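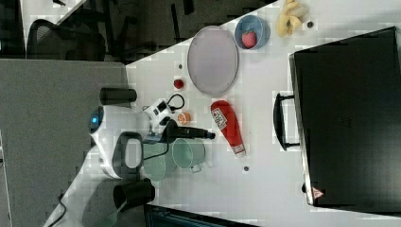 Break Room Safety Walk – August, second floor

Checked by: Nermin Dağdelen
Walked with: Kauko Kokkonen

1. Exits and walkways – OK
Both doors open all the way. I did move a stack of boxes out of the back hall (again!), so please, folks, use the closet.

2. Fire extinguisher – OK
Gauge is in the green and the pin is in. The tag is initialed for August.

3. Microwave and outlets – FIX
The outlet by the sink wouldn't trip when I pushed the test button. I taped it over and told Yavuz, and he's swapping it Friday.
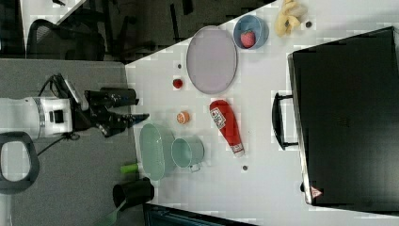
He's also going to look at the fridge plug while he's in there, which gets warmer than I'd like. Until then, run the kettle off the far wall and only the kettle.

4. Floors – OK, mostly
The mat curls up at one corner. I caught my toe on it and said a word Kauko pretended not to hear. New mat is on order.

5. First aid kit – FIX
Low on bandages and the burn gel is expired. Perihan has the list.

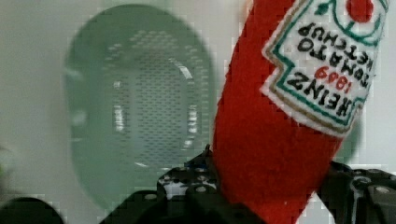
Plush ketchup bottle, red with a white label.

6. Hot water – OK
Comes out hot but not scalding. Next walk starts at 11, bring a flashlight.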